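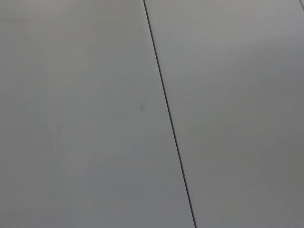 Granstead Community Kitchen
Progress report to the Navarro Fund

Print this page | E-mail this page

Search this site Enter keyword Go

Dear friends at the Fund,

I promised you a proper letter once the worktops were in, and they are in, so please forgive the length of this one - I have been saving things up. When I last wrote we had bare cabinets down the long wall and a sheet of old board laid over them so that the Monday soup people (they kept the name even after they changed days) would have somewhere to put their bowls. The board has gone to a member's garage and I hope it stays there.

The new tops are a plain light gray with a matte finish. We went back and forth over the color for longer than I would like to admit. Several of the cooks wanted white, and I had a soft spot for a dark green that Zovby were offering at a discount, but we brought the samples home in turns and lived with them for a while, and the gray was the one people kept coming back to. It is a quiet color, a little on the cool side, and it makes the old yellow walls look almost deliberate.

You may remember that we had hoped for one unbroken length along the wall. The stairs put an end to that idea. Alcides Mamani, who is fitting the kitchen for us, measured the turn on the landing twice and then came and found me with a long face. So we have panels, set edge to edge, with a narrow dark line where they meet. I was disappointed for an afternoon and have hardly thought of it since. The pieces are very close to each other in color, which was my main worry, and the line is straight.

We have not decided yet what to do about the joints. Alcides would like to run a gray sealant into them so that flour and crumbs have nowhere to go, and I am inclined to let him. Zovby sent us a sample tube that looked much too blue to me, so we have asked for another. Until then the bakers have been told to roll their dough on boards and to keep wet cloths off the joints. There is also a small faint mark on one panel, hardly darker than the rest, which I would like Alcides to look at before we sign the work off. It may only want a wipe with the right cleaner.

Now to the money. Your grant for this stage was $4000, and it has gone on the tops, the delivery and the fitting. The sealant will come out of our own pocket, as will the new hooks for the aprons. We did save a little by taking the old tops out ourselves over 3 evenings, and I want to thank everyone who came, including the two who got stuck behind the refrigerator with the long piece and were very good-humored about it. The receipts are in the usual envelope and will go in the mail with the signed copy of this report.

As for how the kitchen is being used, the news is good. We had 58 people signed up for cooking sessions when the work began, and we now have 62, even with the place half in pieces. The bread group on Prirnness Street has asked to move in with us, as their own hall has lost its heating, and I have said yes for the spring and we will see after that. The after-school group is back as well. They asked if the counters could be lower. I said we would buy a step.

There are a few things left to do. The end panel by the window needs its edge strip, and the gap behind the sink has to be closed before we can use that corner for anything but drying pans. The shelf above the stove is still leaning against the wall in the hallway, where I walk into it most mornings. Alcides expects to be with us again in March, once he has finished a job on the other side of town, and he thinks the rest will take him a couple of days.

I would love for you to come and see it all, and not only on paper. The bread group bakes in the mornings, so that would be the time to visit if you like your tour with something warm to eat at the end of it. Just give us a call first so that somebody can be at the side door, as the front bell is still not working.

With our warmest thanks,
The Granstead kitchen team

Last updated: 20/02/2026

Print this page | E-mail this page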